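Week 5 handout: Looking at a paid simulation package (Nevo, from Dritorton)
Intro to Robot Manipulation, September session
Notes by Joana Amaral

Okay, first the boring stuff. You need a laptop with the course login working before you come in. If yours still throws the license error, write to Hartmut Lammers in the lab office and not to me, I can't fix it and I'll only forward your mail to him anyway.

What we're doing this week

Up to now we've built every practice world by hand, and you all know how slow that is. This week I want us to act like a buyer. There's a company called Dritorton that sells a tabletop manipulation package named Nevo, and the department is on a trial seat until the end of the term. My job (and yours, because I'm making you help!) is to say whether it's worth paying for.

I'll tell you up front that I like it more than I thought I would. I also have a list of complaints. Please don't just copy my opinion into your write-up, I'll notice.

What's in the box

Nevo comes as a download with three parts. There's the object library, which had 1,656 models when I pulled it. There's the scene builder, which takes objects from the library and drops them on a table in some room. And there's the player, where you load a gripper, pick a camera and run your controller.

The library is the part they push hardest in the sales call. It leans heavily toward household and decorative things: dishes, ornaments, tools, rocks, statues, lots of odd stuff on pedestals. I was hoping for more packaging, like bags and cartons, and there's not much. If your project is about warehouse picking, write that down as a minus. If it's about homes, you'll be pretty happy.

The scene builder has a seed number, so you can get the same clutter twice. Use it. Put the seed in your report every single time. Last year I graded a stack of reports with great plots and no seeds and I couldn't rerun a thing.

Camera setup

Nevo gives you a fixed room camera and a gripper camera. We'll use the gripper one for the exercise. Image rotation is a setting in the player, under View, and whatever you pick there is also what gets written to disk. So the saved pictures can be upright, upside down or on their side, and your code has to know which. Check it before you do any math with pixel directions. "Up" in the picture and "up" in the room are two separate things and I want you to keep them apart in your notes with two separate names. I use v for the picture and z for the room, pick whatever you like.

The practice scene we'll spend most of our time on has a statue, a big rock, a plate and a few smaller things on a white table.

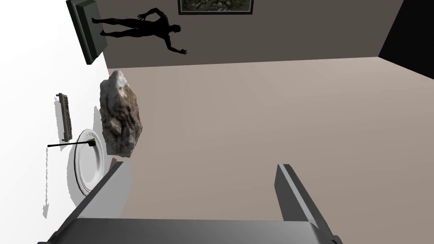

Fig. 1. Gripper view in Nevo, saved sideways. The white tabletop is on the left and both fingers come in from the bottom.

I picked this one because it's a good workout for segmentation. Start with the plate. It's white, the table is nearly pure white, and what you've really got to go on is the thin gray lines of the rim, the pale gray well and the shadow. When I ran a plain color threshold on it I got mush. Edges did better. Try both and show me both.

Then look at the statue. It's close to a solid black silhouette, so finding its outline is easy and finding anything inside the outline is hopeless. Think about what that means for picking a grasp. You've got two slim legs and two arms with open hands, and from this one view you can't read much about how deep any of that is. I'd want a second camera position before I trusted a grasp on an arm.

Shadows are the third thing. The rock's shadow has a jagged edge on the white table, and the small thin tool by the plate throws a long broken one that's way bigger to the eye than the rod itself. One of my own early scripts happily labeled that shadow as an object. So if your script does the same, you're in good company, but say so in the report and tell me how you filtered it.

Last thing on this figure. The left finger covers most of a reddish-brown object just beneath the rock. I don't want you guessing what it is! Your label file has an "occluded" flag and it's there to be used.

How Nevo stacks up

I compared it with two other packages we've had access to. Vasseur is the one some of you used in the spring course. It's lighter, it opens quickly on an old laptop, and its contact model is better documented. The rendering is plain, though, and the shadows are so soft that they barely cause trouble. That sounds nice until you move to a real camera. Clirar is the other, and it's a hosted service, so you send your controller up and get results back. I liked not having to install anything. I didn't like waiting in the queue.

My test was simple. I ran the same pick-and-place controller, with the same gripper size, for 400 episodes in Nevo. 102 of them ended with the gripper touching something it shouldn't have touched. Most of those came from the shadow problem or from rims, and they were faults in my controller. A handful I do blame on Nevo: the collision shapes on some of the rougher models are simpler than the shapes you see, so the gripper stops a little early against thin air. You can turn on the collision overlay (press C in the player) and see it yourself. Do this for every object you plan to grasp.

Things I liked
The seed works the way they say it does.
Saved images and the label files share a name, so pairing them up is painless.
Support wrote back to me the same afternoon, twice.

Things that bugged me
Rotation is set in one menu and cropping in another, and the crop is applied after the rotation. I lost an evening to this.
No search by size in the object library. You can search by name only, and the names are all over the place.
The trial seat logs you out if the player sits idle. Save before you go get coffee.

Price I can't put in the handout, because the quote is between Dritorton and the department. For your write-up, pretend it costs the same per seat as Vasseur and argue from there.

Exercise

1. Load the practice scene and save one gripper view in each rotation setting. Write down which way the table lies in each.
2. Segment the plate two ways, by color and by edges. Hand in the masks along with your code.
3. Pick one object you'd grasp from the saved view alone and one you wouldn't. Explain yourself in a paragraph for each.
4. Turn on the collision overlay and compare it with the model you picked. Note any gap you see.
5. Write one page, as if to the person who signs the check, on whether we should buy. Mention at least one thing Nevo does worse than Vasseur or Clirar.

You can work in pairs for the first four. The last one is on your own, please.

Handing it in

Upload a single zip to the course folder by 6 p.m. on the due date in the folder header. Put the seed, the rotation setting and the Nevo version number on the first page. If your trial login dies over the break, tell Hartmut early, he needs a bit of time to get a new one from Dritorton.

For next week, read the section on contact models in the Vasseur manual. We'll run the same scene with friction turned way down, so bring your masks with you.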